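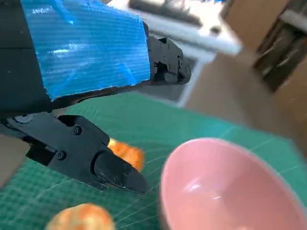
# Small bakes, big questions: our snack table project

Our group wanted to find out what makes people pick one bun over another, and we have had a brilliant time doing it! The idea came from Veerle Kuipers, who noticed that the golden buns at the Trisham market always go long before the pale ones. Did they taste better, or did they just look better?

## What we did

We made one plain dough and split it into 4 batches. Each batch began with 500 g of strong flour, and we kept the yeast, salt and proving time the same throughout. Only the top changed:

- nothing at all
- milk
- beaten egg
- beaten egg with a little grated cheese

The cheese one was my favourite to make – it comes out bumpy and uneven, with orange patches next to pale yellow ones, and no two are alike.

We baked everything in the school kitchen in Dernudum during April and then set up a tasting table in the hall at break. People chose a bun by sight first, wrote down why, and then gave it a mark for taste. We collected over 100 slips, far more than we had hoped for.

## What we found

Colour mattered a lot. The cheese tops were picked first again and again, and the word "golden" was all over the slips (one person wrote it in capitals and underlined it). The plain buns were mostly left until last.

Taste was a different story, and this was the exciting bit! Milk and egg scored almost the same, even though hardly anyone chose milk by sight. Several people said the milk bun was the softest and came back to ask for another.

## Problems

The first egg batch caught on the bottom, so we moved the tray up a shelf and baked it again. We also ran out of slips halfway through and had to tear up the back of a Hendriks order pad. Those answers are shorter than the rest – there wasn't much room to write.

## Next time

We would like to try a blindfold tasting, with the same four tops and the same marking sheet. Veerle also wants to test seeds. I'd like to see if a darker bake puts people off, and how dark it has to get before they leave it on the plate.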